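I've been trying to get breakfast under control since the clocks changed, and I have to report that I am losing. So this month's newsletter is all about toast, bread and the sad state of my mornings. Grab a coffee!

Last month I asked what you all eat before work, and I got more than 35 replies (thank you, thank you). Most of you eat toast. A few of you eat toast in the car, which worries me, and one of you eats cold rice with hot sauce, which I tried and now sort of love.

My own fix has been to slice the whole loaf the night I buy it and freeze it flat with a bit of wax paper between the slices. They go from freezer to toaster with no thawing, and I don't end up throwing out the heel of a stale loaf every week. I've been doing this with the seeded rye from Kanus, the little bakery next to the shoe repair place on Jekia Street. It's a 900 gram loaf, so it gets me through a good long stretch, even with my sister's kids visiting.

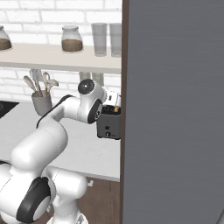 ## What goes on top

Butter first, always, and right to the corners. After that I'm easy. Right now I'm working through a jar of the Sakik plum spread, which is tart and a little smoky and so good with sharp cheddar that I've stopped pretending it's only for breakfast. I had 2 slices of that for dinner last night and felt fine about it.

If you like things savory, mash a can of white beans with lemon and a lot of black pepper and keep it in the fridge. It lasts me most of the week, and it's great with a soft egg. My other small change was clearing everything off the counter except the stuff I use every day (the blender lives in the hall closet now, poor thing). I can make breakfast half asleep and not knock over a single jar!

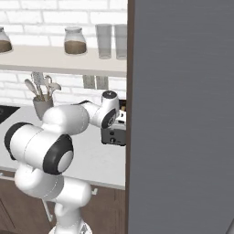

*Kitchen counter, morning shift.*

Next month I want to talk about jam, as the strawberries start in June and I'd like to be ready for once. If you've got a low-sugar recipe that really sets, please hit reply and send it over. Mine came out as syrup last year, and I'm still pouring it on pancakes.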